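Akero Wireless Controller Review

By Bienvenido Rivera
June 8, 2024

Print this article | E-mail this article

The Akero is the second gamepad from Renaud and the first to drop the cable entirely for normal play. It connects to a PC through a small USB receiver or over Bluetooth, and it uses magnetic sensors in both sticks in place of the usual contact parts. The review unit was a retail one, bought from a store. It has been my main pad since December, first on the firmware it shipped with and then on the update that came out this spring.

Build and layout

The layout is the common one with offset sticks. The shell is plastic with a light texture on the grips, and the seam between the two halves is flush everywhere except below the left trigger, where I can catch it with a fingernail. It doesn't creak when twisted. The weight sits toward the front because the battery is mounted under the face buttons, so the pad tips forward slightly when held loosely. I stopped noticing after a few evenings.

There are 4 rear buttons, two per side. The inner pair is well placed. The outer pair sits where my ring fingers rest, and I pressed them by accident often enough in the first week that I turned them off in software. Players with smaller hands may have less trouble with this. The rear buttons are light, with a short click, and can't be removed.

The directional pad is a one-piece disc on a central pivot. It handles quarter circles without dropping inputs, but straight up has a softer feel than the other directions. In menus this makes no difference. In a puzzle game that uses up for a hard drop, it took me some time to trust it.

Sticks

Stick quality is the main reason to consider the Akero. With the dead zone set to zero in the driver, the left stick rested close enough to center that the camera in my usual test games stayed still. The right stick showed a small offset to the left out of the box. Running the calibration routine once removed it, and it hasn't come back.

Tension is medium and can't be adjusted. The stick caps are slightly concave with a raised rim, and the rubber has held up with no peeling. The outer ring is smooth. There is some noise when the stick is dragged around the edge quickly, mostly a scraping sound, which is audible on an open microphone.

The response curve is linear by default. Renaud's software offers a few presets and a custom curve with movable points. I used the custom curve to flatten the first part of the range in Cliseck, a racing game that reads small steering inputs very strictly, and lap times became more even as a result. The presets labeled for shooters are too steep for my taste.

Triggers

Each trigger has a sliding switch on the back that shortens the travel. In the long position the pull is smooth and the full range is reported. In the short position the trigger becomes a plain on/off button. I would have liked the short position to keep some analog range for light braking, but the hardware doesn't allow it.

The switches are small and recessed. Changing them in the middle of a match isn't practical, and they have never moved on their own.

Latency and connection

In receiver mode, the driver reports a polling rate of 200 Hz. That is lower than many wired pads and lower than some wireless ones at this price. I could not feel a difference from my older wired pad in racing or action games. In Rindarport, a rhythm game with tight timing windows, I had to shift the audio offset by a small amount compared with the wired pad, after which my scores returned to normal.

Bluetooth is less consistent. It is fine for turn-based games and for use with a tablet, but I saw short stalls when a headset was paired to the same PC. The stalls went away when the headset was moved to its own adapter. Using the supplied receiver on a front USB port avoids the problem.

Wake-up is quick. Pressing the center button brings the pad back and the PC sees it before the game menu has reacted. Switching between the receiver and Bluetooth requires holding two buttons, and the only feedback is the color of a small light. The color meanings are listed in the manual and nowhere on the pad.

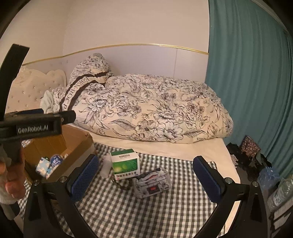
Battery

I recorded 29 hours of play on one charge with vibration set to low and the lights off. Turning vibration to full shortened that clearly, though I didn't time a complete cycle at that setting. The low battery warning is a slow blink, and it arrives with enough time left to finish a session.

Charging is over USB-C, and the pad can be used while charging. It still sends its inputs through the receiver when plugged into a wall charger. When plugged into the PC, it switches to a wired connection without asking. This caused Rindarport to lose the controller until I went back to the title screen. Other games picked up the change without a restart.

The battery is not meant to be replaced by the user. The screws are standard, but the cell is glued in place and connected with a short lead.

Software

The driver panel is plain and works offline once installed. No account is needed. Profiles are stored on the pad, with room for 4, and can be changed by holding the profile button and pressing a face button. A profile includes button mapping, stick curves, vibration strength and light settings. Macros are supported but are limited to simple button sequences with fixed delays.

The spring firmware update fixed a fault that caused the right trigger to report a light press after waking from sleep. It also reset every stored profile, and the release notes left that out. Export profiles to a file before updating. The import step works as expected, except that custom light settings are ignored.

The panel is Windows only. On Linux the pad is detected as a standard controller and the rear buttons repeat whatever was last assigned to them. I did not test it on a Mac.

Vibration

There is one motor in each grip and none in the triggers. The motors are strong at the low end and rather vague above it. In Cliseck, curbs and gravel feel nearly the same. At full strength the right motor made a faint rattle in my unit, so I left it on low.

Verdict

The Akero is a good pad for racing and action games, mainly on the strength of its sticks and battery life. The fixed outer rear buttons and the change of connection on plugging in are the faults I ran into most often. Competitive rhythm or fighting players should look for a higher polling rate. I have kept mine connected as the default controller and moved the wired pad to a drawer, with the receiver for the tablet setup next to it.

Pros: accurate sticks, long battery life, profiles stored on the pad, no account required
Cons: outer rear buttons easy to press, soft up direction, firmware update erases profiles

Print this article | E-mail this article

Related reviews
- Cliseck: PC version and wheel support
- Rindarport: audio offset settings explained
- Renaud wired gamepad, one year later
- Choosing a USB hub for a gaming desk
- Headsets and Bluetooth adapters: what to check first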